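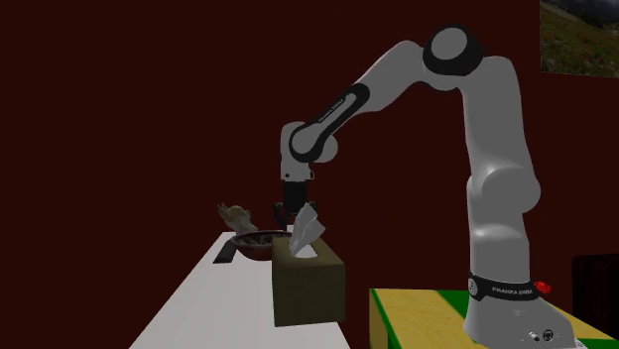 My sync has been stuck since I moved to the new laptop, and I've finally lost enough evenings to it that I'm opening a ticket. I use Flitico for all my household stuff (shopping list, bills calendar, the big shared recipe folder), and until the move everything I typed on the phone showed up on the computer within a few seconds. Now the phone says "up to date" and the laptop says "up to date" and they're showing me two completely different shopping lists. The phone one has dish soap, onions and a box of tissues, the kind where the next white tissue sticks up out of the opening. The laptop one has none of those and still wants me to buy charcoal, which I bought in August!

What I'm running: Flitico desktop on the new laptop, Flitico on my phone, same login on both (I checked the email address letter by letter, twice). My sister-in-law Morenike Sani shares the recipe folder and the shopping list with me. She sees the phone version of everything, so I'm guessing the phone is right and the laptop is living in its own little world.

What I tried before writing in:

Signed out and back in on the laptop. No change.

Restarted the laptop. No change.

Turned off the Wi-Fi, turned it back on. The little circle spun for a bit and then said "up to date" again, same old list.

Added an item called TEST LAPTOP on the laptop. It never got to the phone. Added TEST PHONE on the phone. Morenike got it right away and texted me to ask what a test phone was and how much I wanted to spend on one.

Haven't tried uninstalling yet. There are 117 recipes in that folder, a bunch of them typed up from my grandmother's cards, and I'm scared of pushing the wrong button and having the bad copy win.

Osaze Eze

Reply from Ah-rin Yook, Flitico support, 9:40 a.m.

Hi Osaze, thanks for the detail, it helps a lot. Please hold off on uninstalling for now, you're right to be careful. Two questions. When you set up the new laptop, did you copy anything over from the old one, or did you install fresh and sign in? And on the laptop, under Settings > Account > Storage, what does the line called "Workspace" say? The phone has the same line, so send me both if you can.

Osaze, 12:15 p.m.

Hi Ah-rin! I copied everything over. My cousin Kelechi had a migration program called Ralleck and it moved the whole user folder in one go, programs and all, and I remember being really pleased with how easy it was. Flitico was already signed in when I opened it the first time.

Workspace on the phone: Home (shared).
Workspace on the laptop: Home (local).

I'm going to go ahead and guess that's the problem, haha. I've never seen that screen before in my life. I don't remember picking one or the other on the old laptop.

Ah-rin, 1:05 p.m.

That's the one, yes. When the app's data folder gets copied to a different computer, the app can't match it to a registered device, so it opens the copy as a local workspace. It says "up to date" because a local workspace has nothing to compare itself to. I agree that message is confusing and I've passed that along.

Before we switch you over, let's save what's on the laptop. Go to File > Export > Everything and save it to the desktop. Then tell me the number of items it reports, and whether you've added anything on the laptop that you'd want to keep.

Osaze, 7:30 p.m.

OK, export done. It says 29 items skipped, and I got a list of them. They're all photos attached to recipes. The error next to each one is "file not found". Is that bad? On the phone the same photos open fine, I tried a few.

Things I added on the laptop since the move: the water bill reminder, a note with the measurements for the hallway shelf, and two recipes (Ebuka's pepper soup and a cornbread I haven't made yet). I'd hate to lose the pepper soup. Ebuka Akande doesn't write anything down, and I got that out of him over the phone with him going "oh, and some of the other one, you know the one" the whole way through.

Ah-rin, 8:10 a.m.

Good news on the photos. Those live on our servers and the local copy only had links to them, so the skipped files are expected. Since they open on your phone, they're fine.

Here are the steps:

1. Close Flitico on the laptop. Check the tray by the clock too, it likes to keep running down there.
2. In your user folder, find the folder called Flitico and rename it to Flitico-old. Please don't delete it.
3. Open Flitico. It should ask you to sign in.
4. When it asks which workspace to open, choose Home (shared).
5. Leave it alone until the progress bar is done. With your folder I'd allow 30 minutes.
6. Use File > Import > Selected items, point it at your export, and check only the four things you listed.

Don't import everything, or you'll get doubles of every recipe.

Osaze, 6:50 p.m.

Got stuck at step 2. Windows says the folder is open in another program. Flitico is closed, and it's not by the clock either. I restarted and got the same message.

Ah-rin, 7:05 p.m.

Do you have any backup program running? Those sometimes hold on to a folder.

Osaze, 7:20 p.m.

Oh! Yes. Wike, it came over with everything else and I forgot I even had it. I paused it and the rename went right through. Starting step 3 now.

Osaze, 8:25 p.m.

It asked me to sign in, it asked me for the workspace, I picked shared, and the bar took 10 minutes, so much faster than you said. The shopping list matches the phone. Charcoal is gone. I imported the four things and the pepper soup is on my phone as I type this. Morenike can see it too and has already changed the amount of crayfish, so I'd say sharing works.

One leftover: the water bill reminder came in an hour early. I can fix it by hand, just telling you in case it's a bug.

Ah-rin, 8:40 a.m.

So glad to hear it! The hour is a time zone setting in the export, and it's a known bug on our side. Changing it by hand is the right fix for now. Keep Flitico-old for a couple of weeks, and once you're sure nothing's missing you can delete it. You can also turn Wike back on. I'll mark this as solved, and if you reply to this thread it opens again.

Osaze, 12:30 p.m.

Reminder fixed, Wike is back on. Thank you so much, Ah-rin. You can close it.

Status: Solved
Category: Sync / device migration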